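# The standard says you're fine. Firouzeh Bakhtiari would like to see your paperwork

Firouzeh Bakhtiari has a binder on her desk with the word "collaborative" on the spine, and she has drawn a line through it. She has spent 11 years checking robot cells for other people's insurers, and she doesn't think much of the label.

"An arm isn't collaborative," she says. "An application might be. You can buy the gentlest arm on the market and put a sharp part in its fingers, and then what have you bought?"

I'd come to ask her about the new in-house code of practice at Denton, the contract assembly shop that hired her to review it before it went to staff. It runs to six chapters. She likes two of them.

Her first complaint is with the chapter on two-armed benches. Denton's draft, adapted from a template sold by a consultancy called Varnix, treats each arm as a separate machine with its own risk assessment. Bakhtiari sent it back in October with a note longer than the chapter.

"They'd assessed the left arm, they'd assessed the right arm, and there wasn't a word about the space between them. Where does your hand go when you reach in to straighten a part? That's your hazard. It belongs to neither form."

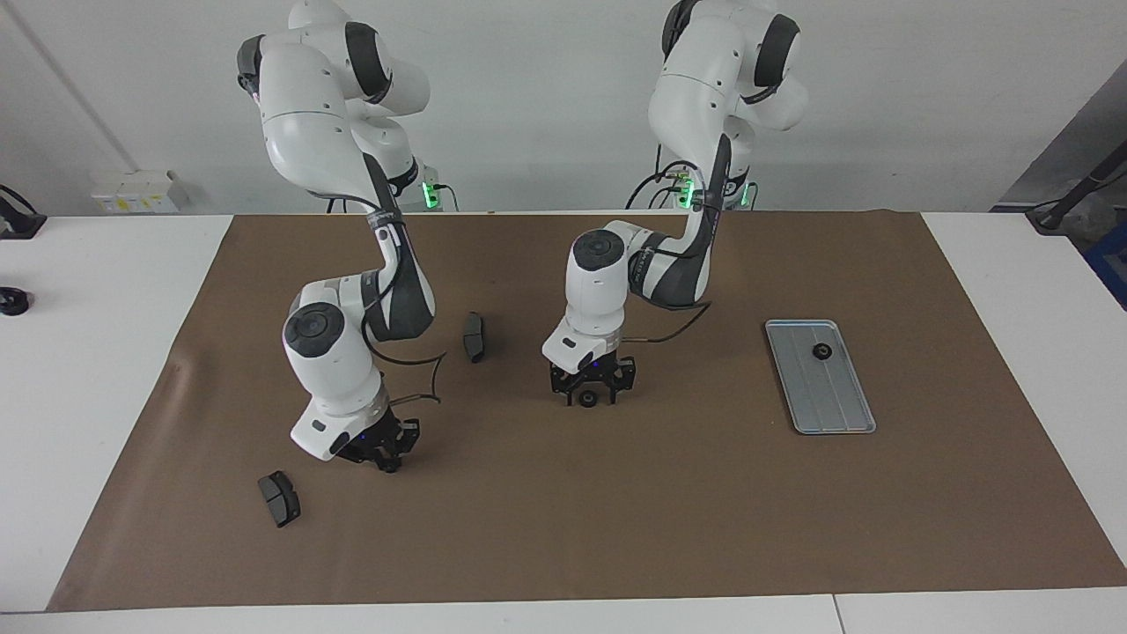
*Two arms over a shared work surface, with parts on the mat and in the metal tray.*

She is just as sour about the speed limits. The draft gives a single ceiling of 400 millimetres a second whenever a person is near the bench. I asked whether a simple number wasn't better than none.

"Near is doing a lot of work in that sentence. Near with your elbow, or near with your face? And who measured it? I asked for the measurements and got a brochure."

The brochure was from Wevby, the integrator. I put it to her that smaller shops have to lean on their suppliers, and that almost every manager I've talked to says the same. She shrugged.

"Lean on them for the arm. The cell is yours. If you change the gripper, the supplier's numbers are history, and I've yet to see a shop that redoes the assessment for a gripper change without being told to."

So what does she like? The chapter on cables, for one, which requires the full range of motion to be run at low speed after any rerouting, with someone watching the slack. She also approves of the rule that a status light is never to be taken as permission to reach in.

"A green light tells you what the maker decided it tells you. Read the manual. It's different on the next model."

Denton's operations people, working from a later version they call Makhubela after the building it was written in, have since added a page on shared space. Bakhtiari has read it. She says it's better, and that it still has 3 places where "should" ought to be "shall".

"People think I'm being fussy about the grammar. Wait until there's a claim. Everyone in the room gets very interested in the grammar."

The revised code goes out to the floor in March 2024. She has asked to come back once the benches have been running under it for six months, and to talk to the operators without a supervisor present. Denton has agreed to the visit. It hasn't yet answered on the second part.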